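Projets > Cellules robotisées > Rumell > Rapports d'avancement

Cellule bimanuelle de tri de flacons – rapport d'avancement, période close fin janvier

À l'attention de Kanako Nagano, suivi de programme, Rultero
Rédaction : Darius Căpraru, maintenance et réglages, site de Birnlow

1. Objet

Le présent rapport couvre la remise en état de la cellule Rumell, la reprise de son calibrage et les premiers essais de rangement de petits contenants dans un plateau compartimenté. Il fait suite à la demande de Rultero de disposer d'un point technique avant le versement de la deuxième tranche. Les aspects contractuels sont traités à part par Emiliano Huerta.

2. État de la cellule à la reprise

La cellule avait été arrêtée en novembre, après des défauts de communication intermittents sur le bras droit. Le journal du contrôleur en comptait 77 sur la dernière semaine d'exploitation, presque tous lors de mouvements combinant rotation du poignet et extension du coude. Takeshi Hayashi a isolé la cause sur le câble du module de poignet : rayon de courbure insuffisant au passage du coude, connecteur sollicité latéralement à chaque retour en position de repos.

Les deux câbles de poignet ont été remplacés par précaution, bien que celui de gauche n'ait jamais provoqué d'arrêt. Le nouveau cheminement laisse une boucle libre à la base du bras droit. Sur 900 cycles à vide, aucun défaut de communication n'a été enregistré.

3. Calibrage

Le calibrage main-œil a été refait pour les deux bras après remontage des modules sur leurs supports. Le premier passage sur le bras gauche a été rejeté : une vis du support n'était pas au couple et l'erreur dérivait au fil des poses. Après resserrage, l'écart résiduel est revenu dans la tolérance du cahier des charges. La procédure demande désormais un contrôle du couple avant toute acquisition – point ajouté à la fiche Nishimura par Junpei Hosoda.

Le repère du plateau est défini par rapport au coin arrière gauche. Ce choix a été retenu parce que le bras droit atteint ce coin sans changer de configuration de coude, ce qui n'est pas le cas du coin opposé. Toute dépose du plateau impose une nouvelle prise de repère, opération qui dure 14 minutes dans la version actuelle du script.

4. Essais de rangement

Les essais portent sur un jeu de contenants volontairement hétérogène : flacons sombres à bouchon beige, pots transparents à couvercle noir ou argenté, flacon givré, petit flacon étroit. La saisie se fait par le haut, à l'ouverture de pince réglée pour chaque référence. Les contenants sont posés sur la table devant le plateau ou à sa gauche, puis rangés un par un dans les compartiments.
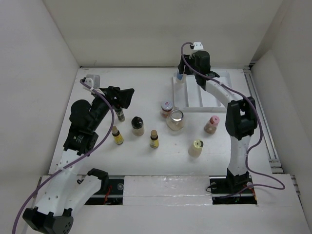
Temps de lecture : 4 minutes

La séquence débute par le flacon translucide à étiquette bleue, affecté au compartiment du coin arrière gauche. Il sert de référence pour la vérification du repère : un décalage à la dépose se traduit par un contact avec la nervure du compartiment, détecté par la surveillance d'effort.

Sur 400 prises commandées, les échecs se concentrent sur deux cas. Le premier concerne les couvercles brillants, pour lesquels l'estimation de hauteur varie selon l'éclairage. Le second concerne les contenants très rapprochés : lorsqu'un pot en masque partiellement un autre, la segmentation les fusionne et la pince descend entre les deux. Le programme refuse maintenant la prise si la largeur estimée dépasse celle de la référence attendue. Cette règle évite la collision mais allonge le cycle, le contenant refusé étant repris en fin de séquence.

La coordination des deux bras reste prudente. Une zone d'exclusion est appliquée au-dessus du centre de la table et un seul bras peut l'occuper à la fois. Hayashi propose de la réduire après validation du nouveau modèle de collision, qui doit tenir compte du volume des câbles.

5. Entretien courant

Les opérations suivantes sont intégrées au plan de maintenance :
– contrôle visuel des câbles de poignet sur toute leur longueur, à chaque prise de poste ;
– vérification du serrage des supports de modules, chaque semaine ;
– nettoyage des doigts de pince à l'alcool isopropylique, après chaque série ;
– sauvegarde des paramètres du contrôleur, après toute modification.

L'inspection des zones de fixation des bras se fait hors tension. Le film plastique du panneau avant est conservé jusqu'à la fin des réglages.

6. Points ouverts et suite

Un jeu de câbles de rechange est commandé, délai non confirmé par le fournisseur. Le remplacement de l'éclairage par une source diffuse est chiffré et attend l'accord de Rultero ; sans cette modification, les couvercles brillants seront exclus de la prochaine série. Les journaux complets et les fichiers de calibrage sont disponibles sur demande auprès de Junpei Hosoda.

Prochain rapport : fin mars.

Contact : équipe cellules robotisées, Birnlow | © Rumell | Haut de page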